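Why do leopards have spots?

Have you ever tried to find someone in a really good game of hide and seek? Now imagine they're wearing a coat that matches the bushes! Leopards play that game every single day, and they are brilliant at it.

A leopard hunts by creeping up on its dinner. Sunlight falling through leaves makes little patches of light and dark on the ground, and the leopard's spots look just like them. Clever, eh? The spots even have their own name – rosettes, because they look a bit like roses.

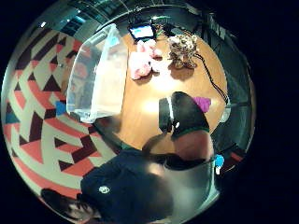 Toy makers love spots too! Can you find the leopard-print one?

Cheetahs are spotty as well, but their spots are plain, solid dots. Jaguars have rosettes like a leopard's, only bigger, and often with tiny dots in the middle. And every leopard's pattern is different, just like your fingerprints – so scientists can tell who's who from a photo!

What about black panthers? Lots of them are really leopards with very dark fur. In bright sunshine you can sometimes still see their spots, hiding in the black.

Try it yourself: paint a sheet of paper yellow, let it dry, then dab on rosettes with a fingertip dipped in brown paint.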